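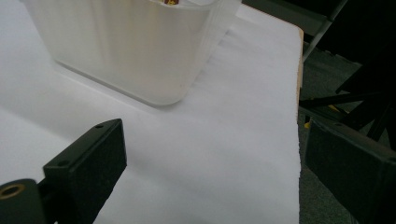

Figure 6. Finger check against a translucent white container, paper sheet in place.

6. Comparing finger sets on the hand-held grippers

Section 6 covers the bench comparison of the Nakov and Henunen finger sets. Both suppliers print a grip rating on the box. Ignore it for now. Neither one says what was being gripped, or how many times it was dropped before somebody wrote the number down.

You need both hand-held grippers, the two finger sets, a driver that fits the finger screws, a large sheet of white paper, and one container you would be happy to see scratched. Choose translucent plastic if you can get it. Suppliers like to demonstrate on foam cubes, and almost anything will pick up a foam cube.

6.1 Preparing the table

1. Lay the paper flat on the table. Small creases are fine. A fold that stands up enough to catch a fingertip is a reason to change the sheet.

2. Check that the paper does not slide when you drag a closed gripper across it. Tape the corners underneath if it does.

3. Put the container on the paper and look at it through the camera on the gripper. You should be able to make out its bottom edge. If the plastic and the paper run together into one pale patch, change the lighting before you touch any camera settings.

Note: The Vahidi quick-start card says automatic exposure "handles all common surfaces." We have not found this to be true of white plastic on white paper. Lock the exposure once you have a picture you can use, and write down the value.

6.2 Fitting the fingers

1. Power down the controller and unplug the gripper cable at the controller end.

2. Remove the old fingers and keep each pair together in its own bag. They look alike until you try to fit them.

3. Seat the new fingers by hand, then start both screws in each finger before tightening either.

4. Close the gripper slowly and look at the gap from the side. The faces should meet evenly. If one side touches first, loosen, reseat and try again. Do not squeeze them into line with the motor.

CAUTION: Keep your own fingers out of the gap whenever the cable is connected. The software stop is a convenience. Treat it as one.

6.3 Running the comparison
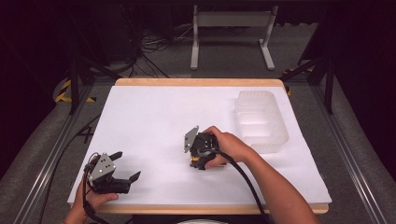 Rukport, January 16, 2024

The procedure below replaces the one in the last edition, which had the operator working with one gripper and gave the Henunen set an easy time. Rehema Urio rewrote it after going through the old logs: of 741 recorded grasps, 109 had no outcome entered at all, and the supplier's summary had left those out of the total.

1. Hold one gripper in each hand and let the cables hang clear of your wrists. A cable pulled tight under the wrist will turn the gripper as you reach, and you may put that down to the fingers.

2. Start with the left gripper over the near left corner of the paper and the right gripper near the middle. The container goes toward the right rear.

3. Grasp the container by a side wall, lift it clear of the paper, hold for a slow count of three, and set it down. Enter the result before the next lift.

4. Do 60 lifts with each finger set. Swap sets at the halfway point and again at the end, so that a tired operator counts against both.

5. Repeat by one of the inside dividers, if your container has them. Expect worse results. Angled tips tend to do better in narrow compartments and flat faces on the outer wall, though we would not buy a set on the strength of that sentence.

6. Enter every lift, including the ones you think were your own fault.

Note: If the container slips but does not fall, record it as a slip. The Henunen form has no box for this. Use ours.

6.4 Reading the results

Imtiaz Pramanik's first run with the Nakov set gave 78 percent clean lifts, well short of the figure on the box. Mwende Nzioka repeated it with the same fingers and a different container and came out higher. We do not know how much of that was the container and how much was Mwende. Until a third operator has done it, please don't quote either result to purchasing.

A difference of two or three lifts between sets means nothing. Run it again with another operator first.

Send completed sheets to Gladys Were. Section 6.5, on controller settings, will be added in March if the Vahidi firmware is out by then. It was promised for the last edition too.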